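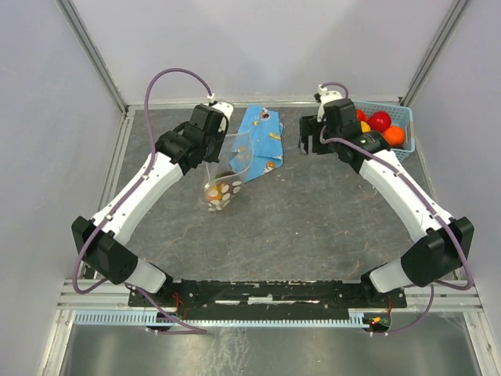

Fruit, Bags and Baskets: Which Kitchen Tips Hold Up

Print this page | E-mail this page

Every tip sheet that comes through the mail slot has something to say about keeping fruit, and most of it reads as if it had been copied from the sheet before. I have tried a good many of these over the years. A few work. Several are harmless and a waste of a Saturday morning, and one or two will cost you a bag of apples.

The plastic basket

You don't need a special fruit bowl. The Plirden catalog has a whole page of them, with vents and lids and a stand, and I can't see what any of it does that a cheap plastic basket with slots in the sides doesn't. Air gets in through the slots. You can rinse it in the sink. When it cracks you throw it out and you are out a dollar or so.

What matters is how much you put in it. Four pieces of fruit is plenty for a small basket. Pile it up and the bottom ones bruise where you can't see them, and by the time you smell it you've lost the one on top of it too. Keep the rest of the bag in the refrigerator and bring it out as you eat.

I am told you should line the basket with a paper towel. I did this for most of a summer and all I got was a damp paper towel.

Apples and oranges together

The usual warning is that apples give off a gas that ripens everything near them. That part is true enough, and you can see it with bananas or a hard pear. But people then go on to say you must never put an apple in with an orange, as though the orange would go off by supper. An orange doesn't ripen much after it's picked. On a counter, in an open basket, for the three or four days it takes a family to get through them, I have never been able to tell the difference. Shut up together in a drawer for two weeks is another story, and I would split them up there.

Look the apples over when you put them in. Any with a soft spot gets eaten first or goes into sauce. The old line about one bad apple is the one piece of advice on the subject I have no quarrel with.

Clear bags

I prefer a clear bag to a printed one for anything I'm putting away, and only for the dull reason that I forget what I have. If I can see there's something round in the bottom in a dotted wrapper, I know what it is and leave it be. If the bag is opaque I open it, and then I open the next one.

Leave the neck of the bag open for fruit. Tied shut, it sweats. The "breathable" produce bags sold under the Narby name may be better than an open sandwich bag, but I kept apples in one of each from the same sack and couldn't pick a winner. Somebody with a better nose might.

Shake the bag out and hang it over the faucet to dry if you want to use it again. I do this two or three times and then it's done. Don't reuse one that has held raw meat, whatever your grandmother did.

Wrapping each piece

This is an old one, from when people kept apples in a cellar until spring. Newspaper was the usual thing. If you are putting by a bushel, wrap them, by all means -- it keeps a rotten one from touching its neighbors. For half a dozen from the store it's a lot of crumpling for nothing. Fancy tissue doesn't beat plain paper as far as I can tell, though it looks nicer if you're giving it away.

Cloths

Fold your dish towels in a rectangle that fits the drawer and quit there. I have read instructions with seven steps and a cardboard template. The towel will be in use before anybody admires the corners.

I keep one folded on the counter while I'm sorting fruit. Light colors show juice stains, and cartoon prints hide them fairly well, so the children's old ones end up doing this work. Cold water first on a juice stain, right away. Ira brand stain sticks are fine but cold water did as well on orange juice when I did half a towel each way. Neither one did a thing for blueberry.

Don't cover the fruit with a cloth to "keep it fresh." It will keep the flies off, and that's all I would claim for it.

Vinegar rinse

The recipe going around calls for 3 parts water to 1 of vinegar, and a soak. I think plain running water and your hand gets you most of the way on an apple. Berries I'll give the vinegar people; mine did last a bit longer. Dry them well afterward or you've undone it. Wash fruit when you're going to eat it and not before, berries included if you can't get them dry.

Cleaning the basket

Dish soap and an old toothbrush for the slots. Every tip sheet says weekly. I do it when it's sticky. If it smells even after that, soak it in baking soda and water for an hour, and put it out in the sun if there is any.

Wiping down the counter

A damp cloth, then a dry one. On a marble-look counter check what you have before you use anything sour on it, vinegar and lemon in particular. Real marble will etch and it doesn't come back. The Yan counter spray says "safe for all stone" on the front and then tells you on the back to test a hidden spot. Read the back.

Page last changed 9/26/03

Print this page | E-mail this page

READER COMMENTS (4)

applebutter: I disagree about wrapping. We had a cold June and a late crop, wrapped every one in newspaper and they kept till Easter. The unwrapped ones were mush by New Year's. I know you said a bushel but I'd do it for less.

Ridge Road: The green bags DO work for me, on lettuce anyway. Haven't tried apples.

kitchen_drawer: What about a basket with a solid bottom? Mine has slots on the sides only and juice collects in there.

msb: For kitchen_drawer, put a saucer in the bottom. For blueberry on towels try boiling water poured from up high, stretch the towel over a bowl first. Worked on a white one of mine, I wouldn't try it on anything with a print.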